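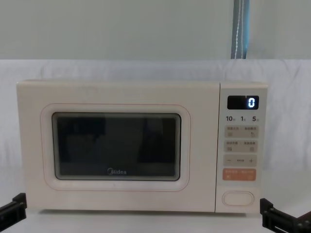
I have cooked for one person for seven years now, and most of what I know about it I learned by throwing food away. Recipes are written for four. Bread comes in loaves meant for a family. A bunch of celery will outlast any plan I make for it.

The first thing that helped was writing down what I spent. I kept every grocery receipt for the month of February and added them up on the last night. The total was $433, which surprised me. I don't buy steak and I rarely buy wine. When I went back through the receipts, a lot of it was small stuff: a second bag of salad when the first one had gone slimy, a jar of tahini for one spoonful, deli containers bought on the way home at 7 in the evening when I was too hungry to cook.

My old coworker Ebenezer Ankrah also lives alone and eats better than I do. I asked him what he does. He cooks a big pot of beans and a big pot of rice over the weekend and freezes most of both in flat bags. During the week he adds whatever is around, like an egg, some greens, or the end of a sausage. He has been doing this since he lived in Plumell and had a kitchen with one working burner.

I tried it his way and got tired of beans by the second week. What stuck was the freezing. Now I freeze bread the day I buy it, sliced, and take out two pieces at a time. I freeze soup in single portions with the name on masking tape. I skipped the tape at first and ended up thawing applesauce when I wanted squash soup.

Leftovers heat better at 70 percent power. It takes a little longer, but rice doesn't go hard at the edges and cheese doesn't turn to rubber. A spoonful of water over the rice helps too. Soup I heat on full and stir halfway through.

Some things I have stopped buying. Celery is one. Sour cream is another, and I use plain yogurt where a recipe calls for it. Fresh herbs I only get when I know two meals they will go into. Cabbage has taken over from lettuce because half a head will keep in the drawer for a couple of weeks and still be fine for slaw.

I also keep a short list on the fridge door of what is in the freezer, and cross things off as I eat them. It was up to 10 items last time I looked, mostly soup, plus some chili I made too salty and plan to stretch with potatoes.

The store on Rosser sells loose carrots and single chicken thighs from the counter, so I go there more often now even though parking is bad. I'm going to keep receipts again next month and see where the total lands.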